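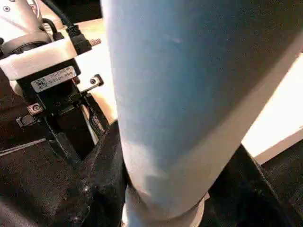 March 13, 2022

The Tirkel thing, again

Spent the morning reading the Wanthorpe announcement properly, after a week of seeing it passed around as if it were the rescue of the outdoor trade. They are going to carry Tirkel in 400 stores. Shelf space, end caps, a corner of the website with its own logo. The press release says "partnership" five times in one page and never says who owns the stock once it ships.

That is the only part I care about. If Wanthorpe buys the boots outright, fine, it is an ordinary wholesale deal with a nice ribbon on it. If Tirkel is sitting on the inventory until a customer walks out with it, then Tirkel has just agreed to pay for the decoration of 400 shops that aren't theirs. I went through the release twice looking for the answer and found a paragraph on shared values.

The math doesn't cheer me up either. The retail price of the winter boot is supposed to be 890 kronor at Wanthorpe. The same boot was 1,399 in Tirkel's own shop in August, and I know because I stood there and decided against it. So either it is a cheaper boot with the same name sewn on, or the independents who have been selling it at full price all these years are about to look like crooks. I can think of a third possibility, that Wanthorpe is eating the difference, but I have never seen Wanthorpe eat anything.

Drandberg tried this. Everybody seems to have forgotten. They went into the big chain with the rain jackets, sales went up for two seasons, and then the chain had its own rain jacket that looked a lot like the Drandberg one and hung right beside it. Drandberg now sells mostly socks.

Ruotsalainen is the one I keep looking at. They said no to Wanthorpe, or say they did, and closed 40 accounts with smaller chains besides. The trade press called it brave. Maybe. It could also be that Wanthorpe never asked, and saying no to an offer you didn't get is cheap advertising. I'd like to see the winter orders before I call anybody brave.

Wrote half a page for the newsletter and cut most of it. It sounded like grumbling -- it was grumbling. Will try again once the store list is out, if it comes out. They promised one "in the coming weeks," and I have a drawer full of coming weeks.

Dinner late. Still no reply from the shoe shop on the corner about whether they're keeping the Tirkel display in the window. It was up when I walked past at six, same boots, same price card.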